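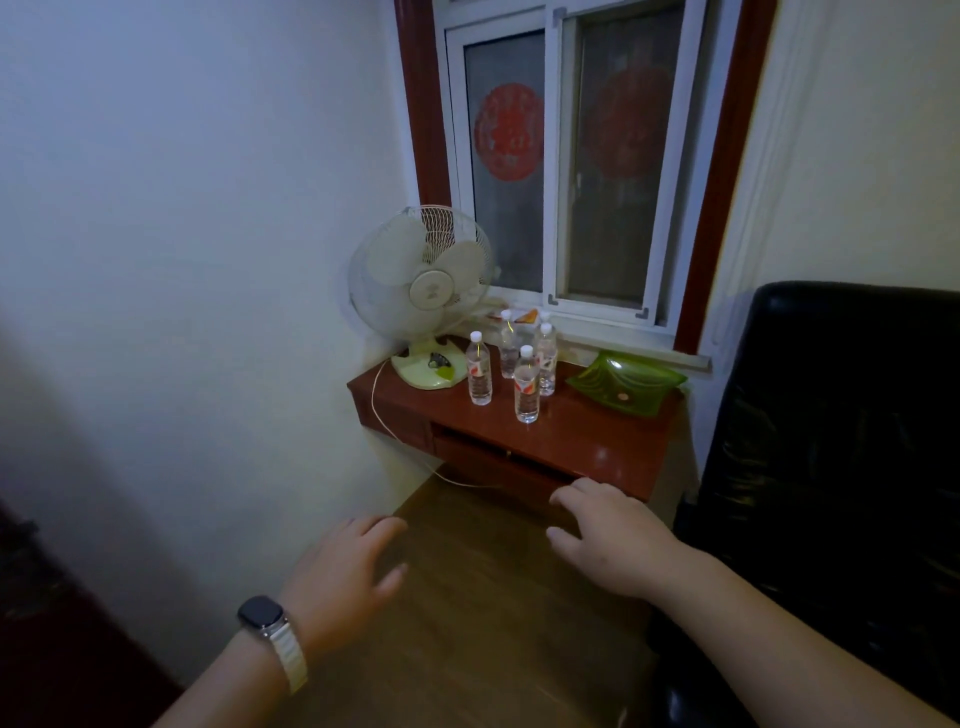
The desk under the window, with the bottles next to the old fan.

I said I would write about the Nulter kit once I'd had it long enough to be fair, and then I kept putting it off, so thank you to everyone who wrote to ask whether I had given up (I hadn't!). It's been at our place since October. If you missed my earlier post, Nulter is a teach-it-yourself chore kit from a small company called Stostmont. You put on a headband with a camera, do a chore the way you normally do it, and send the recordings off. What comes back is a routine for the arm that comes in the second box, the one on the rolling stand.

The price is 1100 dollars for the whole thing, and yes, I swallowed hard. There is a cheaper set with only the headband and the software, meant for people who already have an arm, and I don't suppose many of my readers do. You also get a return window of 14 days, and I used up a good part of it reading the booklet. It's a friendly booklet, but whoever wrote it was very fond of the word "simply."

My first chore was water bottles. We drink a lot of bottled water and it ends up all over the bedroom, on the desk, on the window seat, beside the bed, and I am forever gathering it up and putting it somewhere sensible. I thought, well, that's a dull job with a clear beginning and end, let the machine have it. The booklet asks for at least 5 good recordings of each chore. I made many more than that, partly because I kept forgetting to show my hands at the start, and the app is quite strict about it. It wants both of them out in front of you, clearly in view, before you touch anything. You feel like you're about to play the piano.

Wearing the headband is fine. It's light, it stays put, and after a while I stopped noticing it, except when I bent down and it slid toward my eyebrows. My one complaint is the strap, which is hard to adjust once it's on, so you have to take it off, guess, and try again. I ordered a softer one from Nkosi, who make straps for bicycle lamps and the like, and it fits perfectly well.

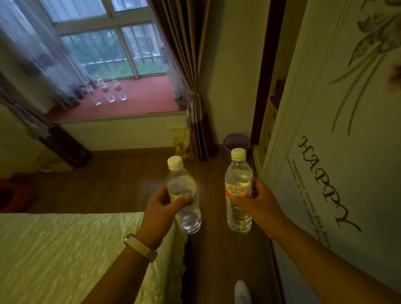 The two-handed setting is the part of Nulter I was most curious about, and it's also where I have the most to grumble about. Stostmont sells it as an extra you can switch on in the app, and it lets you record chores where both hands are doing something at once. I naturally carry things in pairs, so I left it on for nearly everything. The trouble is that my hands don't match. I'll have one bottle tilted back toward me and the other held nearly straight up, which is a perfectly good way for a person to carry water, and the app flagged it as "uneven grip" and asked me whether I meant it. I did mean it! After the third or fourth time I found you can turn that warning off, under Recording and then Comfort – a strange place to keep it.

Clear plastic was the other worry. I'd read on the Musdale forum that the software has a hard time with see-through things, and my first set did come back with a note saying the bottle outlines were weak. The advice was to keep the labels facing me as much as I could, and to record with the curtains open. I did both, and the next set was accepted the same evening.

As for the arm itself, it's slow, slower than I expected even after being told it would be slow. It picks up a bottle, thinks it over, and sets it down very gently, and I have come to find that rather soothing while I fold socks. It only does one bottle at a time, even with the two-handed recordings, and Stostmont says a second arm is a separate purchase. I wish they'd put that in bigger letters on the order page. It also needs a good bit of floor to roll around in, so measure your narrowest spot before you order.

Would I buy it again? I think so, if I had the money sitting there and a rainy month ahead of me. I've enjoyed the recording side far more than I expected – you notice such odd things about how you do your own chores. I'm trying laundry next, starting with pillowcases, and I'll write that up when the first set comes back.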